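Teaching the Arms at the Counter: Progress Report to the Pavwood Fund 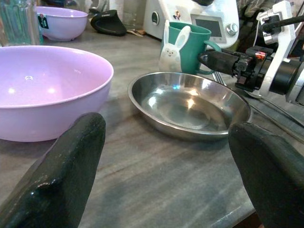 Submitted by Senan Daly, Zimomness project | 10 November 2018

Dear friends at Pavwood,

Thank you, as always, for your patience with us and for the kind note you sent in October. It has been a busy stretch, and I'm happy to say most of the news is good!

We have now recorded 100 demonstrations of the bowl task, all by remote control, with one operator driving both arms. Of those, 60 are clean enough to train on. The others mostly suffer from hesitation -- the operator stops to think, and the arm learns to stop and think too. We set up on the marble counter with the lilac bowls, the steel bowl and the teal mug all fairly close together, and the wrist view has been a great help in judging when the fingers are lined up with a rim.

The polished steel is still our troublemaker. It throws back the overhead lights, and the policy (we call it Flavo, I'm afraid the name has stuck) reaches short for it more often than for the plastic ones. In our last round of trials it managed 49 good pickups, almost all of them plastic.

Hand guiding is further behind. We have only 7 sessions so far, as the joints on the Kravets arm feel stiff when you push them slowly. I'd like to move two weeks of operator time over to this, if you are comfortable with that -- it wouldn't change the total budget.

Please do call if you'd like to talk any of it through.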